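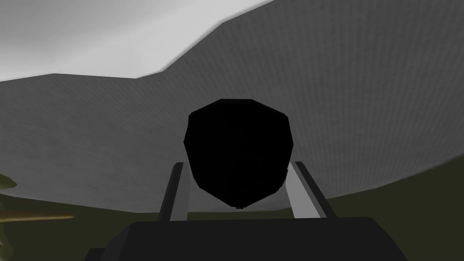

Ticket 1103 - booking emails going out twice, Fillardale hall site
Opened by: Orla Carroll
Status: open

Every hirer gets two confirmations since the May update. Same text, same ref, 60 seconds apart. Two people have paid twice. Need this sorted before the summer bookings open.

09:40 Checked the mail queue. 849 sent, half are repeats. Not the mail host then, we're sending them.

10:15 Turned off Nadura plugin, test booking, still two. Turned it back on.

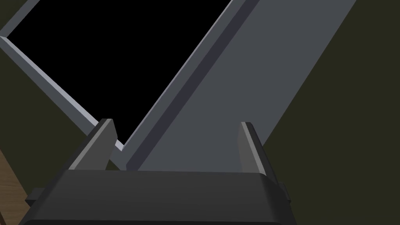

Cathal Phelan: have you looked at the scheduled jobs? Had the same on ticket 4000, old job never got removed when the new one went in.

10:50 Looked. Two jobs, both called send_confirm, one from the old Mumley setup. Disabled the old one. Test booking to my own adress, one email.
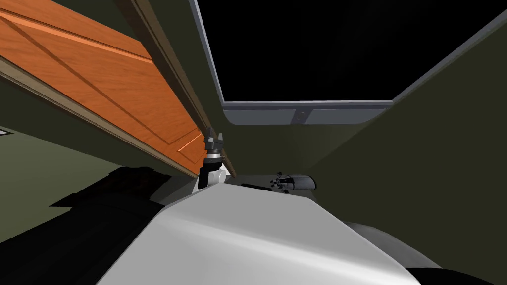
Second test with a card payment, also one email. Leaving the old job disabled, not deleted, til Róisín has checked the reminders dont hang off it. Refunds for the two double payers still to do, Orla can you send me thier refs.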